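**Handout 4: Collecting Demonstrations with the Hand-Held Gripper**

Introduction to Robot Manipulation, Unit 2
Instructor: Sadao Nomura

Students should read this handout before the second laboratory period. It covers the recording of household demonstrations, the labeling of each recording, and the written report that completes the unit. Handout 3 (calibration) is assumed throughout. Groups that have not passed the calibration check may not begin recording.

## 4.1 Purpose of the exercise

In Unit 1, each group programmed the bench arm to move a rigid block between marked positions. The block kept its shape, its size was known in advance, and a single grasp point was sufficient for every trial. Cloth offers none of these conveniences. A towel that has been picked up once will seldom lie the same way again, and two grasps a short distance apart can produce very different results.

For this reason the course uses demonstrations by people. The student holds the gripper, performs the task by hand, and the recording later becomes training data for the arm. The quality of the trained policy depends heavily on the quality of these recordings, and most of the grade for this unit is assigned to them.

## 4.2 Equipment and groups

Each group signs out one gripper, one storage card, and one task sheet. Groups are named on the roster as Pemix, Polel, Hinds, and Pistonel, and these names must appear in all file folders. A recording saved under a student's own name will be returned without a grade.

The class archive currently holds 478 accepted demonstrations from earlier terms. Students may view them in the laboratory but may not copy them into their own submissions.

## 4.3 The towel task

The task has four stages: approach, grasp, lift, and placement. The stages are labeled separately, and the report must refer to them by these names.

**Approach.** Bring the open fingers toward the cloth at a steady pace. Do not stop to adjust the grip on the handle. If an adjustment is needed, end the recording and start again.

**Grasp.** Close the fingers fully before lifting. A partial closure is the most common fault in student recordings and accounts for most of the cloth that slips free. The grasp point is chosen by the student, but it must be on the cloth named on the task sheet and not on bedding or furniture beneath it.

**Lift.** Raise the cloth without twisting the wrist. The material will gather between the fingertips and fall into folds below them, while any part above the grip may open out or flop to one side. Both are acceptable. The towel shown at this point in the handout is held between the two fingertips, with a loose, hood-like portion above the grip and bunched folds below. Its blue and white stripes are useful for study, as they show how far the surface has been turned and compressed.

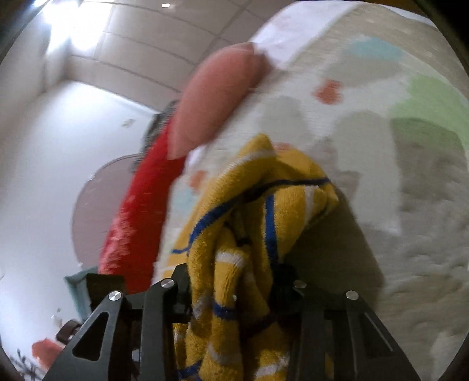 **Placement.** Lower the cloth to the target area given on the task sheet, open the fingers, and withdraw the gripper completely before ending the recording. A recording that ends with the fingers still touching the cloth is incomplete.

## 4.4 Speed and blur

Fast motion streaks the background. Some blur is expected in any recording made by hand, and students are not required to remove it. The fingertips and the cloth near them should remain clear enough for a reader to judge whether the fingers are closed. When this cannot be judged at the moment of grasp, the recording is rejected.

Bright ceiling lights are a separate matter. Where possible, stand so that the lamp is behind the student during the approach. Heavy shadow inside the folds of a cloth is normal and need not be reported.

## 4.5 Labeling

Each group submits 81 labeled demonstrations. For every recording, enter the following in the log:

- group name and recording number
- type of cloth and its main color
- surface on which the cloth was resting
- start and end of each of the four stages
- outcome: complete, dropped, or repeated

Dropped trials must be kept. They are marked as dropped and count toward the total, up to a limit of 9 per group. Further dropped trials should still be submitted, in a separate folder.

Labels are to be entered by one student and checked by another. If the two disagree on the end of the grasp stage, use the later time and write "D" in the last column.

## 4.6 Written report

The report is limited to 11 pages, including figures. It should state how the group chose its grasp points, describe at least two failed trials in detail, and compare results for thin and thick cloth. Statements about the trained policy must be supported by the evaluation runs, which take place in the second half of the unit.

Figures may be taken from the group's own recordings. Each figure must be mentioned in the text and must show something the text discusses.

## 4.7 Questions for discussion

1. Why might a striped towel be easier to track than a plain one? Under what conditions would the stripes be of no help?
2. A group grasps every towel at a corner. What will the trained policy be unable to do?
3. Suppose the cloth and the surface beneath it are both patterned. What errors would you expect in the grasp stage, and how could the log be used to find them?

Reports and storage cards are due at the instructor's office by 4:00 p.m. on the last class day in May. Grippers must be returned with their fingers open and the calibration card enclosed.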